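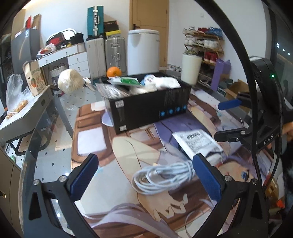 Tosov Court: break-in prevention walk-round, with comments

3 min read

Walked and written up by Ivana Acuña, Oct 30, 2026

Hello all, and thank you for bearing with me while I got this typed. As most of you know, we had the bike store forced in March and then the two parcel thefts over the summer, so I went round the whole building with the list the police gave us after the first one, plus a few lines of my own. I've marked each item OK, FIX or ASK, and put my comments underneath where I had any (I usually had some, sorry).

FRONT ENTRANCE

1. Main door closes and latches by itself: FIX
It closes beautifully if you let it go from fully open. From halfway it stops just short of the latch, and you could push it with one finger. Until the closer is adjusted please give it a tug behind you, even when you've got shopping in both arms.

2. Entry panel working, names not shown: OK
Flat numbers only now, which I much prefer. The Fevlow panel is a bit slow to buzz but it does buzz.

3. Trades button switched off: ASK
It was still letting people in at teatime when I tried it. Dromidero, who manage the building, told me on the phone it goes off at lunchtime. I've written to them as well, so there's something on paper.

4. Post boxes lock: FIX
Three don't. I've put a note through those doors and won't list them here.

BIKE STORE

5. Door and frame sound: OK
The new frame is a great deal sturdier than the one that was levered, and the hinge side has bolts in it as well. The bill was £3,877 including the lock, and I know that made some of you wince at the meeting. Having leaned on it with my whole weight, I feel a little better about the money.

6. Bikes locked to the rack as well as behind the door: FIX
Mostly yes, but a fair few are just propped up. The thieves in March took the ones that weren't chained and left the others alone. A decent lock costs less than the excess on most policies, and if you register the frame number there's a chance of getting the bike back.

7. Light comes on when you enter: OK

REAR YARD AND SIDE PASSAGE

8. Gate bolted from inside after dark: FIX
Open both evenings I looked. It wants a closer and a proper lock, so I've asked for a price.

9. Nothing left out to climb on: FIX
The wheelie bins are right under the first-floor landing window. Could we all get into the habit of putting them back on the Lagos Road side? I moved them once and they'd wandered home by the morning.

10. Camera sign up and camera recording: ASK
Sign yes. I couldn't check the recording myself. When the officer asked for footage in March it had already been wiped over, so I'd like to know how long it's kept these days.

INSIDE

11. Landing windows shut and locked: OK
All shut. Keys are on the hooks, out of reach of the glass.

12. Parcels not left in the hall: FIX
I know, I know, the drivers do it. If you see one with a neighbour's name on it, please take it up or take it in for them.

If you see someone trying doors, ring 999 while it's happening and 101 if they've gone, and please don't go after them yourself. Ask for a crime reference number either way and pass it on to me. I'll go round again once the front door and the gate have been seen to.

Get building news by email. Enter your address to subscribe. You can unsubscribe at any time.

Contact | © Tosov Court Residents | Back to top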